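Textile Sorting Assistant (part-time), Mimia Linen Services, Grarunstead

Mimia supplies laundered linen to care homes and small hotels. We require an assistant for the sorting room, 400 items per shift, 5 shifts per fortnight. The post reports to Domnica Neagu, Operations.

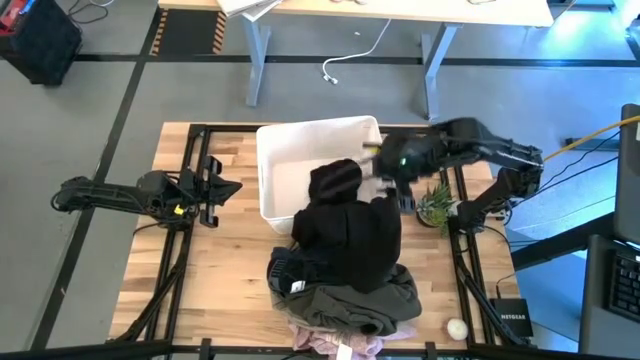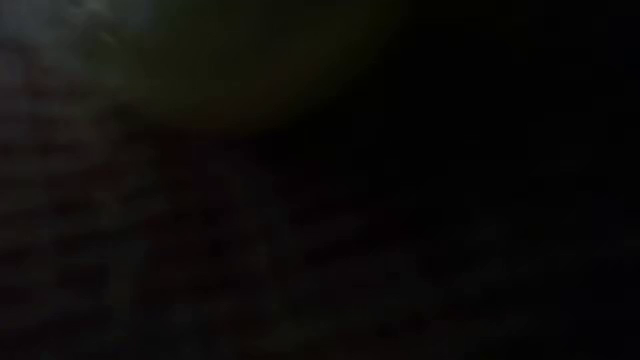 Duties comprise sorting by fibre and colour, checking seams, and recording rejects in the stock system. Items are issued to the bench in a white plastic laundry basket, as in the first picture, and must be logged before folding. Lifting is limited to single baskets.

Applicants need basic numeracy and 2 references. Training is given on site. Apply in writing by 31 Aug 2023, stating shift preference.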